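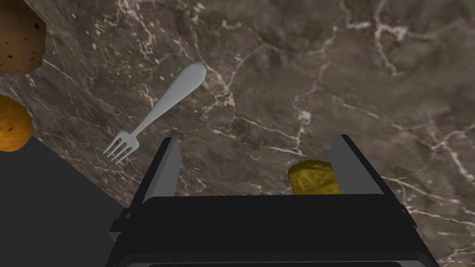
Fosedley is an online prep course for people applying to law school who don't have a lawyer in the family to ask. It costs $299 for a year of access and is split into 18 units, starting with what lawyers do all day and ending with summer job interviews. The first unit has a map of legal careers that I liked more than anything else in the package. Paths split off and rejoin like the thin white veins in dark marble, and some of them run a long way before they meet anything else. A student who thinks the only choices are trial work or corporate work will get something out of it.

The middle units cover the personal statement, letters of recommendation and money. The money section is the strongest of these. It explains fee waivers in plain terms, shows how to compare two aid offers line by line, and tells you which costs schools tend to leave off the first letter. I would have paid for that part alone when I applied.

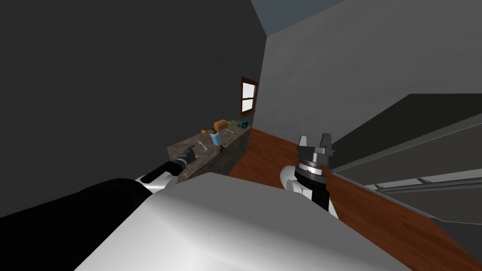 Feedback on essays comes from a reader assigned to you, and the course promises it within 24 hours. Mine came back the next morning both times I used it. The comments were polite and correct, but they barely made contact with the argument, like the gripper there with its fingers just touching the front corner of the stone. I got notes on commas and one on tone. My weakest paragraph, which claimed far too much for a summer of filing, got no comment at all.

The mock interviews are better. You record your answers on a Tuesday evening call with a live interviewer, and you get the recording to keep. Mine asked a follow-up about a gap in my resume that I had no answer for, and I spent the next week working one out. 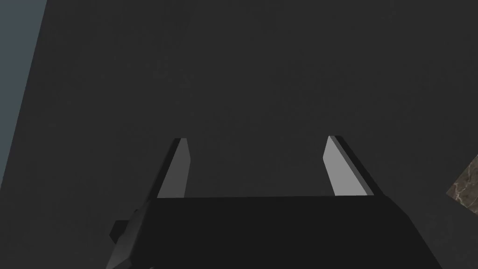
Those calls fill up, though. Only a handful of slots open each month, and by December they were gone before I had finished dinner. The waiting list works, but it sends its notices by email only, and two of mine landed in the spam folder.

I also tried Famitz, which is cheaper and has no live calls. Its practice questions are fine. It assumes you already know what a clerkship is and why anyone would want one, and a first-generation applicant may not.
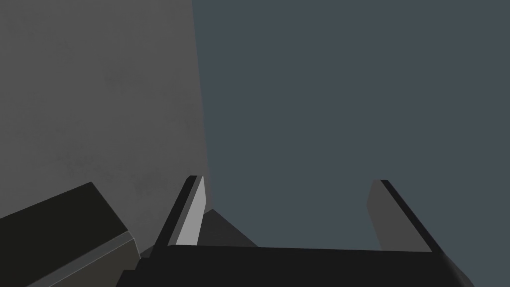

Umesh Vishwakarma thought I was too easy on the price. He wrote that a good pre-law adviser covers most of the same ground for free, and that he would use the course only if his college didn't have one. He's right that you should check first. Mine had one adviser for the whole campus, so I'd still buy it, at the start of junior year, and book the mock interviews on the day the account opens.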